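Começo por me apresentar, que isto é um comunicado de imprensa mas quem o escreve sou eu: chamo-me Folasade Garba, trato da comunicação da rede de vizinhança de Stolari e passei boa parte de novembro a ouvir gente que ficou sem bicicleta. Umas estavam no vão da escada, outras na arrecadação, uma até dentro de uma varanda de rés-do-chão (com a porta fechada, diga-se!). Foram 27 os furtos que os moradores nos comunicaram durante o mês, e quase todos seguem o mesmo desenho: entra-se pela porta do prédio atrás de alguém, desce-se às arrecadações e sai-se pela garagem.

Por isso vamos abrir, no dia 2023-12-16, às dez da manhã, uma sessão gratuita de marcação e registo de bicicletas na sala grande da Rasel. Cada bicicleta leva um código gravado no quadro e fica inscrita no registo Drikent, que já tem 3765 entradas só na nossa zona. A gravação demora poucos minutos e não estraga a pintura – eu fiz a minha, que é verde e velhinha, e continua igual.

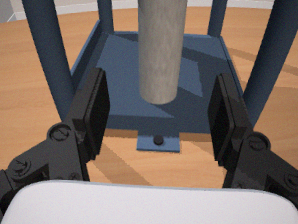 Konrad Ziółkowski contou-me que recuperou a dele precisamente por causa do código: alguém a pôs à venda três semanas depois do furto, a compradora desconfiou do preço, procurou o número no registo e avisou-nos. Ele já tinha desistido e andava a ver bicicletas em segunda mão! Claro que nem sempre corre assim. Das 492 bicicletas dadas como furtadas no registo desde que ele existe, a maior parte continua por encontrar, e não vou fingir o contrário.

### O que é preciso trazer

- a bicicleta (as de criança também contam, e as trotinetas, se tiverem quadro metálico)
- um documento de identificação
- a fatura, se ainda a tiverem; quem não tem assina uma declaração na hora
- o número de série, que costuma estar debaixo do eixo pedaleiro e quase sempre coberto de lama, por isso tragam um pano

Não é preciso marcar vez. Quem chegar até à uma da tarde é atendido, mesmo que a fila dê a volta à sala.

### E os furtos que já aconteceram?

Se viram alguém a mexer em cadeados, ou uma carrinha parada à porta das garagens de madrugada, contem à polícia. Não interessa se parece pouca coisa. Um vizinho lembrou-se de uma matrícula incompleta, teve vergonha de telefonar e só falou nisso ao fim de duas semanas, quando as gravações do prédio em frente já tinham sido apagadas. Quem preferir conversar primeiro connosco pode fazê-lo na sessão: vamos ter um canto mais sossegado para isso e ajudamos a preencher a participação. Tragam a data e a hora aproximada, e fotografias da bicicleta se as houver no telemóvel.
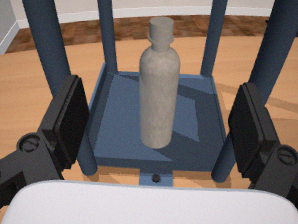

Para Valdis Laur, o problema continua a ser a porta da rua, e gravar códigos serve de pouco enquanto toda a gente segurar a porta a desconhecidos. Tem alguma razão, e eu própria já o fiz, carregada de compras e cheia de pressa. Vamos distribuir no mesmo dia uns 1148 folhetos com conselhos para as entradas e garagens: esperar que o portão feche antes de arrancar, prender a bicicleta a um ponto fixo mesmo dentro da arrecadação, não deixar comandos à vista no carro. Os administradores de condomínio podem levar os que quiserem para afixar nos prédios.

A imprensa é bem-vinda durante toda a manhã. Peço só que não fotografem documentos nem códigos já gravados, e que perguntem às pessoas antes de as filmarem. Para entrevistas falem comigo ou com Leif Fagerlund, que vai estar junto à mesa das gravações desde as nove e meia – o melhor é apanhá-lo cedo, antes de a fila começar.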